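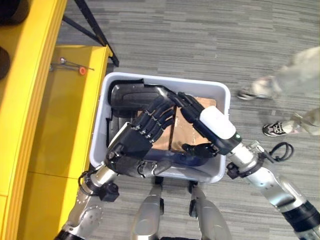 Cardboard should never have gone in with the parts in the first place, according to one regular at the Drundus reuse store in Sirnside, and the store now agrees. From next week, anything left in the mixed bins will be sorted before it goes out for sale, and cardboard will be kept apart.

The change was announced on 15 August 2019 in a notice on the shop door and on the Drundus website. It applies to the parts room on the second floor of the Cendatetti building, where odd pieces from furniture, cases and household goods are kept for people doing their own repairs.

Up to now, most of what came in was tipped into plastic bins as it arrived. Shoppers dug through the bins themselves and paid by weight at the counter. The notice says that system worked when the room took in a few boxes a week, but not since June, when Drundus began accepting stock from the Spahić furniture outlet across the road. The outlet sends over returned and incomplete items, many of them still in their packaging.

As a result, bins that should hold parts have been filling up with box flaps. A typical white tote in the room has brown cardboard in it along with black molded pieces, and small parts are easy to miss in a mix like that. Drundus says it has had complaints about missing pieces that were later found under packaging.

Under the new rules, each bin will be emptied and refilled by type. Molded plastic and rubber go in one group, metal in another, and fabric and other soft items in a third. Folded boxes in good shape will be stacked by the stairs and given away free for moving and storage. Torn or creased cardboard goes to recycling.

The room has 300 bins on its books, and the store expects the work to take 20 days. The parts room will stay open during that time, though some bins will be on the floor and not available. Those will be marked with a tag. Shoppers are asked not to take anything from a tagged bin or put anything back into one.

Prices will change too. Small parts will cost $5 a bag, using the paper bags at the counter, and larger pieces will be priced one by one. The old price by weight ends when the last bin is done.
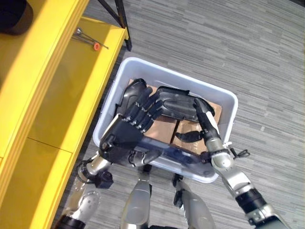
Rods and rails are the hardest thing to find in that room, a reader from the east side of Sirnside wrote to us after the notice went up, asking whether long pieces would get a place of their own. "I have gone home with the wrong length more than once," the reader wrote. "If they were laid out where I could measure them I would buy more."

Drundus says they will. Metal rods are to be kept flat on the shelving, grouped by length, with a tape measure tied to the upright. The yellow unit has an upper shelf and lower compartments, and thin rods like the ones lying on it now are the sort of stock the store means to move there -- capped ends facing out, so that the loose caps don't get lost.

Matching will still be up to the customer. The store does not test parts and does not promise that a piece will fit any given model. It suggests bringing the broken part along, or a drawing of it with the measurements written on. Curved and molded pieces are the ones most often brought back, the notice says, and returns will be limited to 7 days with the bag unopened.

People dropping off goods are asked to do three things before they come in: flatten the boxes, tape screws and other small hardware to the part they belong to, and leave out anything with a cord or battery. Electrical items are not taken at the Cendatetti building and should go to the town drop-off site.

The arrangement with the Spahić outlet will continue. Drundus says the outlet has agreed to send its packaging separately from the end of the month, flattened and tied -- a step that should keep most of the cardboard from going upstairs at all.

The parts room is open Tuesday through Saturday. The elevator is for loading only, and customers who need it should ask at the ground floor counter. Drop-offs are accepted at the rear door until one hour before closing.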